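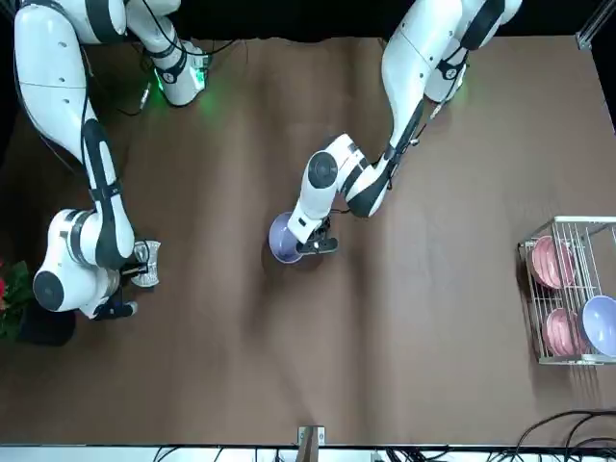 Clear plastic cups: wash, keep or bin?

Forum: Home and Table > Parties and Hosting
Page 1 of 1

hprydderch
Settle something for me please. We had my mother's do in July and I bought 200 clear plastic cups, the ribbed sort that pretend to be cut glass if you squint and have had two of them already. I have now been round the garden with a bin bag and got 136 back. They're sitting in the utility room. My sister says chuck them in the recycling and stop being strange. I say they're perfectly good cups and they cost money. Who's right?
Haf

Gruber_fan
Your sister.

waltraud_g
Your sister is wrong and so is Gruber_fan. I've had a set of ribbed ones going for 7 years. Warm water, a drop of washing-up liquid, upside down on a tea towel. They are not crystal but neither are my guests.

Horácio V
Depends what was in them. Squash and fizzy wine, fine. If it was your uncle's punch I'd let them go, with dignity. The red gets down into the grooves and you'll be in there with a cotton bud at midnight wondering what became of your life.

hprydderch
There was punch. How did you know there was punch.

Horácio V
There is always punch.

seraina_n
Can I ask the boring one, do they say anything on the bottom? Some of mine went through the dishwasher and came out fine and a different lot came out shaped like ashtrays. Same shop, same shelf. I put them on the top rack on the eco setting too so please don't tell me to put them on the top rack on the eco setting.

Gruber_fan
Top rack, eco setting.

seraina_n
Thank you, very good.

Brigitta K
I wouldn't put any of them in the dishwasher. The ribbed ones go cloudy even if they keep their shape, and a cloudy cup looks dirty whatever you do to it. By hand and don't use the scratchy side of the sponge. Also don't stack them while there's still water in them. I did that after a christening and ended up with a tower that I had to take apart with a butter knife, and I lost 3 to the knife.

waltraud_g
Brigitta is right about the stacking. I disagree about the cloudiness, mine have been in the machine plenty of times and nobody has handed one back.

Brigitta K
They wouldn't, would they, Waltraud, they're your guests.

hprydderch
Nothing on the bottom except a little triangle I can't read without my other glasses. So hand washing. All 136. I'm starting to see my sister's side of it.

Horácio V
Wash the nicest forty and recycle the rest. You're never having that party again. You said so yourself in the other thread, in capitals.

Gruber_fan
Where do you even keep that many cups? Serious question. We're in a flat and the good saucepan lives under the bed.

waltraud_g
Long narrow box, on their sides, in sleeves of whatever fits. I use the Vivgate boxes with the clip lids. Mine go on top of the wardrobe next to the fondue set, where we can both ignore them.

seraina_n
On their sides?? I stand mine up. On their sides they roll about every time you move the box and the rims crack.

waltraud_g
Not if you pack them properly.

seraina_n
I'd like it noted that I stand mine up and I've never had a cracked rim.

Brigitta K
You had the ashtrays though.

Horácio V
For what it's worth the place in Clemthorpe that does the party hire will rent you real glasses and takes them back unwashed. I priced it for our anniversary and it wasn't much more than the plastic. You do pay for breakages, and my brother-in-law was coming, so we went with the plastic.

hprydderch
Well I wish I'd known that in June.
Update for anyone still with us. I did a sinkful last night with the radio on and it's quite soothing for the first twenty and then it isn't. The punch has stained, as foretold. Tried bicarb, which did a bit. Is there anything else that gets into the ribs?

Brigitta K
Old soft toothbrush and the bicarb as a paste. Rinse it well or the next person gets salty prosecco.

Gruber_fan
Draltell do a bottle brush with a thin head. It's meant for baby bottles. I use it on my flask.

seraina_n
Or use the stained ones for seedlings. Hole in the bottom with a hot skewer, window open. I've got basil in mine.

hprydderch
Oh I like that. Does it matter that I kill basil?

waltraud_g
Everybody kills basil. Try chives.

hprydderch
My sister is coming round on Friday. If anyone needs me I'll be hiding the box.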